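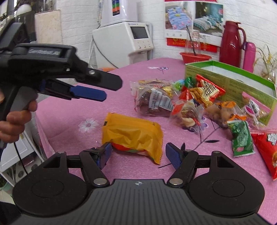
# Grolladeck Snack Swap: Frequently Asked Questions

Last updated 7/19/23, after the business with the prunes.

**What is the snack swap?**

You bring snacks you didn't grow up with, or snacks you did grow up with and would like to inflict on others. They go on the table. You leave with different ones. It runs for 2 hours and there is no keynote.

**Where is it?**

The ground floor of the Grolladeck building, through the door marked Clomis. Clomis moved out years ago and took everything except the sign. If you find yourself in a dental office, go back out and turn left.

**How much does it cost?**

Eight dollars at the door, or free if you bring at least two sealed packages. Eight dollars and no snacks is allowed. People will be nice to you, but they will remember.

**What counts as a snack?**

Anything you could eat standing up, without a plate, while pretending to listen to someone. Chips, crackers, wafers, seaweed, dried fruit, candy. Soup has been proposed and declined. So has a whole ham.

**Can I bring homemade food?**

No. We loved Dušan Doležal's poppy seed rolls as much as anyone, but we can't label what we didn't watch being made. Factory sealed only. Dušan has taken this well, considering.

**Do labels have to be in English?**

They don't. Half the table usually isn't. If you can read the package you brought, please write the main ingredients on one of the cards by the door, and be sure to list nuts, milk, egg, wheat, soy, sesame and shellfish. "Spicy?" with a question mark is not an ingredient. 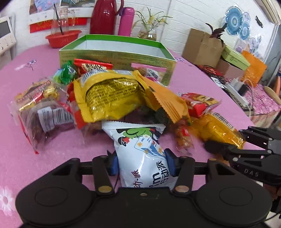

*On the pink tablecloth, a white bag with a green cartoon bird. Other snacks await new homes.*

**What if I have an allergy?**

Tell whoever is at the door. Uncarded packages go at the far end of the table, and you should leave those alone. We are not able to promise that anything is free of anything, and if your allergy is a serious one we'd rather see you at the tea evening in April.

**How many can I take home?**

As many as you brought. If you paid at the door, you get four. Elli Turunen keeps order at the table and has heard the one about your cousin who couldn't make it.

**Can I open things there?**

Yes, once they're yours. If you open it, offer it around. If you open it and make a face, you still have to offer it around.

**Do you check expiration dates?**

We do now. The current record is a tin of mints from 2000, submitted without shame. Anything past its date goes back to the person who brought it, in front of everyone.

**Is there anything to drink?**

Water, and whatever Šindelář across the street is willing to sell you in a paper cup. They close early and don't care about our schedule.

**What about salty licorice?**

It's permitted. It has its own bowl.

**Where do I park?**

The Ultlow garage, level 2. The machine only takes exact change and will not discuss it. Street parking exists in theory.

**How do I sign up?**

Leave a note in mailbox 410 in the lobby with your name and what you plan to bring. You can change your mind about the snack. Please don't write "surprise."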